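Memcombe Neighbors list
Subject: Re: [memcombe] Chairs at the reading room
Date: December 22, 2019

Fine, I'll bite. I have sat at that front desk every other Saturday since May and I have opinions about sitting.

The chairs:
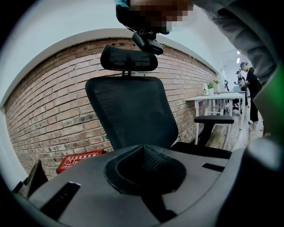
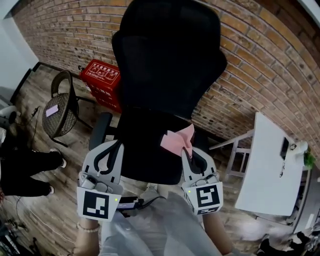

Now, to the message that started this round:

> I don't see why we are talking about furniture again when
> the heating bill is what it is. A chair is a chair. My
> grandmother read all of Ķēniņš on a milking stool and her
> back was perfect. If people want to lie down they can do it
> at home. Also, who moved the large print shelf?

I moved the large print shelf. It was behind the door, so anybody who needed large print had to shut themselves in with it. You're welcome to help me move it back, but bring somebody with knees.

On the heating: the bill came to $189 last month and will come to that whether we sit on mesh or on milking stools. Grendus quoted us $148 to bleed the radiators and replace the valve in the back room. I asked whether that included showing up, and they said they would have to check. My vote is to pay it and see.

On the chairs: I don't care what we buy so long as we stop buying things that need a booklet. The Drolora catalog has a plain stacking chair at $30. It has four legs and no levers, and it does not sink while you are explaining the overdue policy to a man who is already taller than you. I'd take 17 of those tomorrow. The last time we held a poetry evening the back row stood, and poetry is hard enough on people without that.

As for the grandmother, I never met her and I'm sure her back was a credit to the county. I would only point out that the Ķēniņš in our collection is the short one. You could get through it on a fence.

Two other items while I have everyone annoyed:

The book drop is sticking again. Push the flap at the left corner. Do not push the book, and do not push a second book to move the first book.

Whoever is returning mysteries with the killer's name penciled on the title page, please stop. You were wrong about the last one, and I spent a whole week suspecting the vicar.

I'll be at the desk on my usual shift with the Grendus quote printed out, should anyone want to disapprove of it in person.

The Saturday desk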